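Indlow House -- Guest Rental Walkthrough Checklist
Inspector: Atieno Laizer
Owner contact: Periklis Tsoukalas
Date: 2019-10-09
Result: Pass, 2 items to fix

I love doing this house! It's the third time I've been through it and Periklis has fixed nearly everything from the May list, including the awful porch step. Comments are under each item, so please read those and don't just skim for the word FIX.

1. Smoke and CO alarms
OK. All of them sounded on the test button, and the one in the upstairs hall is loud enough to wake the whole street. New batteries went in with Henrik Teuber last month and he wrote the month on each one in marker. Great habit, keep it up.

2. Exits and escape routes
OK. Front and back doors open from the inside without a key. The back gate used to stick and now swings with one finger.

3. Interior doors and floor changes
OK, with a comment. Doors swing freely and latch on the first push. Where carpet meets hardwood, run your foot across the join in socks -- that's how guests will find a raised edge at night. I did every one and felt nothing. Please check again after winter when the wood has moved. 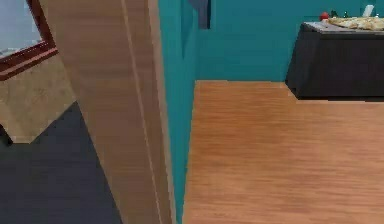 Item 3: door between the carpeted room and the hardwood floor.

4. Stairs and railings
FIX. The lower bracket on the handrail has a loose screw. It's a five-minute job, but it has to be done before the next check-in. Treads are solid and the new light at the top is wonderful.

5. Water heater
OK. Set to the mark we agreed on. Pressure valve has a clear drain path and there is nothing stacked in front of the unit (thank you!!).

6. Kitchen and counters
OK. Outlets near the sink tripped and reset as they should. Counter edges are smooth, with no chips to catch a sleeve. Keep soap in a pump dispenser on the counter and cleaning products up in the high cupboard with the child latch.
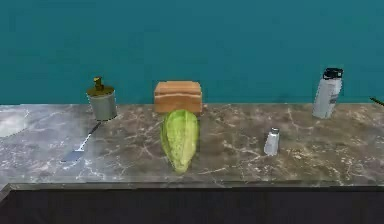
7. Fire extinguisher
FIX. The gauge is in the green but the tag is out of date. Heitmann can service it, or swap it for a new one. Mount it 30 inches off the floor, by the door and away from the stove.

8. Guest information
OK. Address, emergency numbers and the shutoff map are on the hall board. The map is Heike Lenz's drawing and it's so clear I'd like one for every house on my list.

Next visit: once items 4 and 7 are done, send me a note and I'll stop by to sign them off.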